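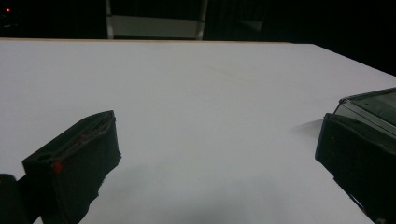

Tiltomeck Opens Sign-Ups for Its Sorting Table Evenings

FOR IMMEDIATE RELEASE
Friday, October 20, 2023

Hi, I'm Zewditu Demissie, and I run Tiltomeck, the little repair and craft workshop on Rallo Street. I've never written a press release before, so bear with me! The big news is that our Sorting Table evenings are going to be a regular thing this winter, and sign-ups are open now.

It started in July, when I got fed up with my own jars. You know the ones. Screws, beads, sewing snaps, fuses, a key to who knows what, all mixed together because I was going to get to it someday. I tipped one out on the big table one night after closing, a couple of regulars wandered in and started picking through it with me, and we were still there at 10:30. I had the best time. So did they, I think, because they came back the next week with jars of their own.

The evenings work like this: you bring one jar, tin or drawer of mixed-up small stuff, and you get a spot at the table and a box with compartments to sort it into. We put the kettle on and everybody digs in. There are 5 evenings in the first series, each one 2 hours long, starting at 7. You can come to all of them or just the one. 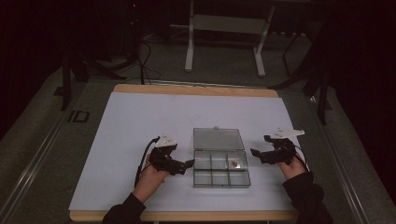 Small parts need a plain surface, and I'm pretty stubborn about that. I tried sorting on a patterned tablecloth once and lost half my snaps in the flowers. The tables we use now have a smooth, pale top with light wood along the edges, and you can spot even a tiny washer on it. I also love a clear box with a hinged lid, the kind with six compartments in two rows of three, so you can see what's in it without opening every one in the cupboard. My advice is to drop one piece in a compartment, like the little reddish-brown one in the back right, and let that be your label until you've found its friends. (Paper labels can come later. I always change my mind halfway through.)

Seyoum, the bakery next door, is sending over buns for every session, and Skasodholm Hardware is giving us a discount on boxes if you want to take a matching set home. Thank you both, you're wonderful neighbors.

Tickets are $5 an evening and that covers your tea and your bun. Kids are welcome with a grown-up, but please leave the toddlers at home for this one, there are a lot of little parts around.

To save a spot, stop by the shop or leave a message on the Tiltomeck answering machine with your name and which evening you'd like. Reporters and photographers are welcome too, and if you've got a jar, bring it!

Press contact: Zewditu Demissie, Tiltomeck, Rallo Street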